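**Nindumard expands automated garment handling at Flondmont returns center**

Nindumard has confirmed that two-armed robots will take on part of the garment handling at its Flondmont returns center beginning in July. The company, which processes returned clothing for online retailers, said the change follows a trial on the early shift and will affect 70 employees in the sorting department.

The center receives about 2,000 garments on a typical working day. Each one is taken out of its packaging, shaken open, checked for marks or damage and placed either in a basket for laundering or on a table for refolding. Until the trial, all of these steps were done by hand.

Under the new arrangement, the robots will pick up and move garments between stations. Employees will continue to inspect every item and will decide whether it can be resold. The robots were supplied by Mavel, and the handling software was prepared by Hettiarachchi, an engineering firm that has worked with Nindumard on conveyor systems in the past.
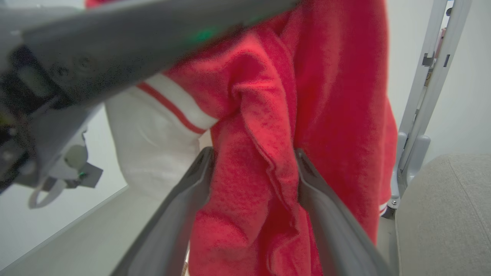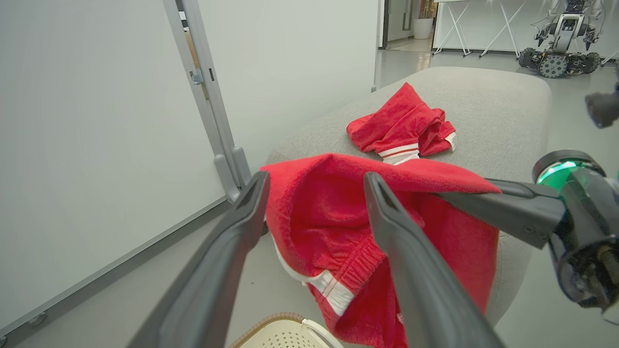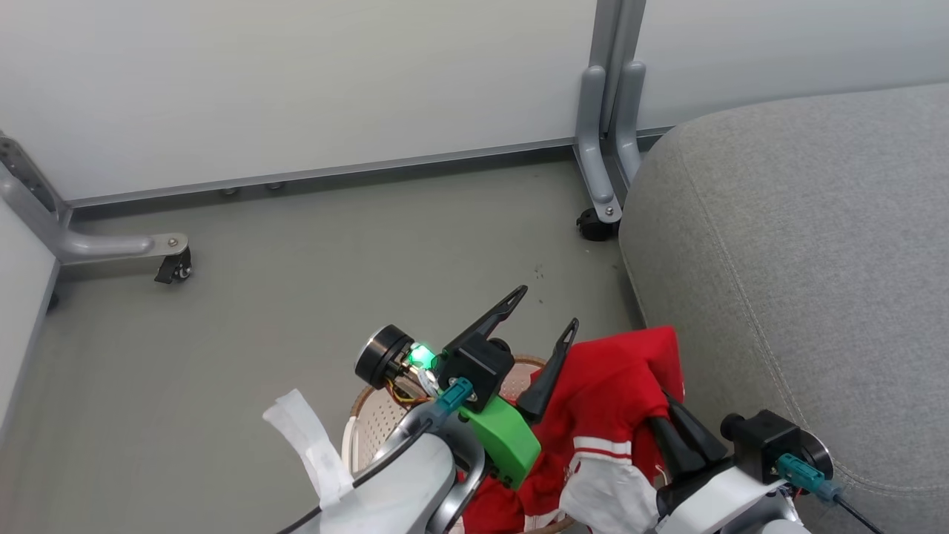

Sorting staff have handled returns at Flondmont under the same job description since the center opened, and that description will now be rewritten. The present version lists lifting, carrying and basket loading as core duties. The new one places inspection first, followed by minor repairs and the supervision of one robot station per employee. Company managers said that soft, bulky clothing had been chosen for the first stage – the red fleece with striped white sleeves held in the gripper in the first picture is typical of the sportswear the center receives. Shirts with buttons, knitwear and anything with loose straps will stay with the manual team for the time being.

Nindumard said no positions would be cut as a result of the change. Employees whose tasks are reassigned will keep their current pay grade, and those who complete the station supervisor course will move up one grade. The course lasts 5 days and is held during paid hours. It covers stopping and restarting a station, clearing a garment that has caught, and recording faults in the shift log.

The employee council at the center gave its consent to the plan with several conditions. Individual working speed may not be measured through the robot stations, and recordings made by the cameras on the machines may be used only to correct handling errors. Staff who prefer to remain on manual sorting may do so for one year without giving a reason. The council also asked for a second break area near the sorting hall, a request that the company has agreed to review.

Concerns raised during the trial related mainly to pace. Some employees reported that waiting for a machine to release a garment interrupted their routine, while others welcomed the reduction in bending and reaching. In response, the company has moved the inspection tables farther from the stations so that staff can work through a small reserve of items at their own speed.

A total of 1,095 garments were logged as handled by robot during the final week of the trial. Items that the machines could not grasp were passed to the manual team and counted separately.

Shift schedules for the sorting department will be posted at the end of June. Employees who wish to register for the supervisor course may do so at the personnel office, which is open until 4 p.m. A similar arrangement for the packing department is under discussion, and the company said it would consult the employee council before any decision is made.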